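3.2 Puesta en marcha del planificador (dos brazos)

Antes de nada: Jullau instalado y licencia cargada. Si no, volver al 3.1.

1. Arrancar el servidor de planificación en el equipo fijo, no en el portátil.
2. Abrir Mirano y cargar el perfil de la celda. El perfil por defecto NO sirve, trae una mesa genérica sin bordes.
3. Comprobar que los dos brazos salen en verde en la lista de nodos.
4. Abrir la vista de muñeca izquierda. Pinza cerrada o casi, con la mesa al fondo.

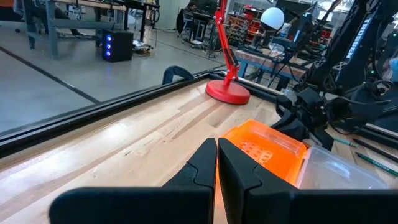 ESCENA Y OBSTÁCULOS

El perfil solo conoce lo que se le declara. Lámparas, recipientes, el otro brazo: todo lo que esté sobre la mesa y no se vaya a agarrar entra como obstáculo fijo. El perfil de borde va aparte, con las mordazas de sujeción incluidas, que sobresalen y se olvidan siempre.

5. Escena > Añadir obstáculo. Caja envolvente simple, no perder tiempo con mallas.
6. Margen de colisión: 8 mm. Con menos, el planificador encuentra rutas muy bonitas que rozan.
7. Objetos pequeños tumbados (lápices, por ejemplo) - marcarlos como "manipulables", si no, el brazo los rodea con un arco absurdo.
8. Guardar la escena y reiniciar el nodo de planificación. Sin reinicio no coge los cambios.

PRECAUCIÓN: no lanzar trayectorias con alguien dentro del alcance. La parada por software no sustituye a la seta.

Nota: si sale el error 188, hay dos obstáculos con el mismo nombre. Renombrar uno y repetir el paso 8.

AJUSTE DE LA PERCEPCIÓN EN MUÑECA

9. Percepción > Muñeca > Exposición manual. La automatica oscila cuando el brazo pasa cerca de una pantalla o ventana.
10. Filtro temporal a 4 fotogramas.
11. Activar "Máscara de pinza" y recalcular. 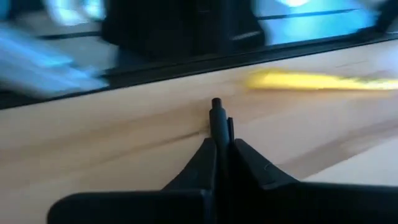 El detector descarta por defecto cualquier fotograma con desenfoque global alto, y en movimiento eso los tira casi todos. Cambiar el criterio a "región entre dedos". La pieza negra que asoma entre las puntas se ve bastante nítida aunque lo amarillo de la derecha sea una mancha alargada, y para seguir la pieza con eso basta. Para localizar objetos sobre la mesa no - ahí hay que parar el brazo y esperar a que el indicador pase a "estable".

12. Guardar como perfil nuevo. No sobreescribir el de fábrica, luego no hay forma de recuperlo sin reinstalar.

Dudas con la máscara: Rochelle Pomare. Licencias: Engelbert Baumgartner.

Sigue en 3.3, Calibración mano-ojo.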